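2020-05-16

Still no training with the club, so I ran alone again, and in the evening I threw a ball against the garage wall until my neighbor closed her window. I understood the message. My handball season ended in the middle of a sentence and I am still waiting for the second half of it.

We were third in the table when everything stopped. Tobias Lindqvist called after lunch and he says that the league will count the places as they were, with no playoffs. For Prornatska it is good news, they had two hard away matches left. For us it is not so good. We had beaten Mato by nine goals in the last match and I had the feeling that we could beat anybody.

I watched that match again today on the laptop, the whole second half. My left foot is lazy when I defend. I see it every time their wing player goes inside. Josefien Nijs told me this already in the fall and I was a little offended then, but she was right and I should write to her. 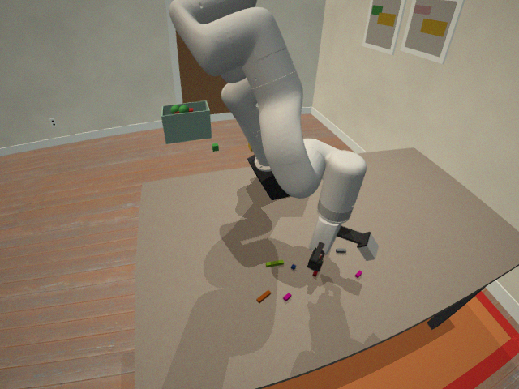
When will we train together again?
In June, if the city opens the sports hall, and at first only in small groups without contact.

I don't know how one plays handball without contact. Tobias wants us to do passing and shooting only, fifteen minutes with each goalkeeper, then we change. He has made a plan with colors. I like Tobias very much but his plans are always prettier than our training.

My shoulder is better. I did the exercises with the rubber band in the morning and again before dinner, and the pain came only when I lifted the arm very high to the side. Two weeks ago I could not put on a sweater without making a face. The physio says I must not throw with full power yet. I threw with maybe more than I should, but the wall didn't complain.

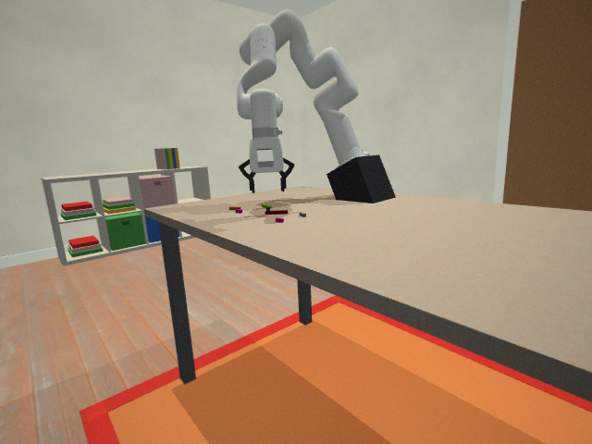 White robot arm over the table, fingers open.

Maurya wrote in the team chat that she will not continue next season. She has an offer for work in another city and the club there plays two divisions lower. I wrote her a long message, erased it, and then I sent a short one. She has played on the right side of me for three years. We don't even look at each other before the cross pass, I just know where she is. Now I will have to learn somebody else, and I am not fast at this.

Maybe Jironer will move to her position. She is left-handed and very strong, but she shoots from everywhere — also from places where there is no goal to be seen. Tobias thinks she will calm down. I was the same when I was new, my first coach made me sit on the bench a whole half for it.
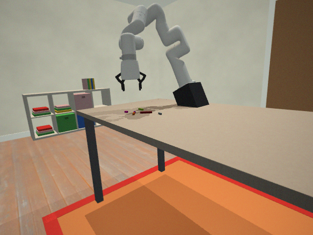
The arm again, with five small objects on the tabletop.

Ran nine kilometers today, slow, along the canal and back over the railroad bridge. My knees were fine, the new shoes still press a little on the small toe.

Tomorrow: rest, stretching, call Maurya with my real voice and not by message. Wash the goalkeeper shirts that are still in my bag since the Mato match — I am afraid to open it. Ask Tobias if I can keep the two balls until the hall opens.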